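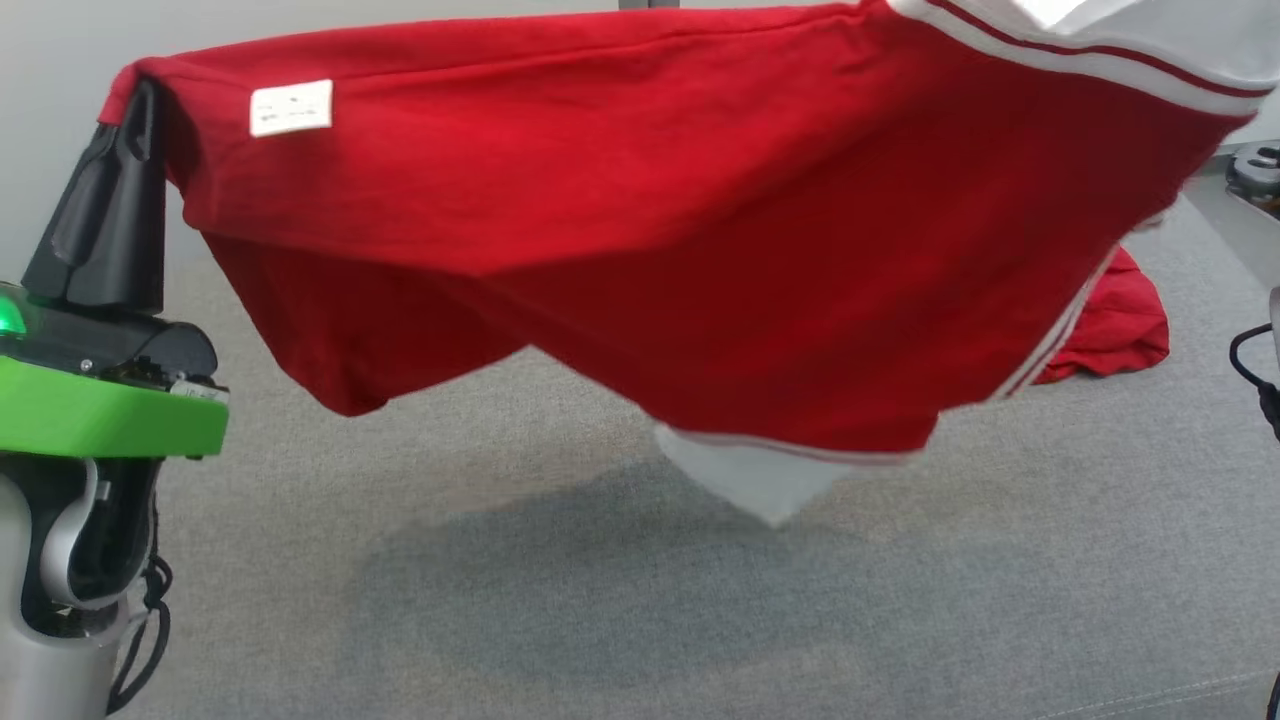
Search this notebook
Go

Wednesday, August 30, 2023

Colorfastness, red cotton knit, reactive dye. Repeat of the Flodura recipe with a longer soap-off.

Swatches cut along the wale, white multifiber strip stitched to one short edge. Wash bath 300 mL, 30 min, standard detergent, no brightener. Rinsed twice in cold tap water, flat dried on the rack by the window.

Staining on the cotton stripe is down half a grade from the last run. Nylon stripe unchanged. Acetate clean. Shade change on the swatch itself: none I can grade under the Grewal lamp.

Dry crock fine. Wet crock still poor, 16 strokes and the white square is clearly pink. Suspect unfixed dye and not the softener, but swatch 5 went through without softener and I forgot to crock it before it was cut up. Redo.

Babita Bansal wants the Zovia fixative tried at half dose before we send anything to Eltberg. Bottle is on the lower shelf, lid cracked, decant it first.

pH meter drifting again. Recalibrate before the next bath.

2 comments
Share 0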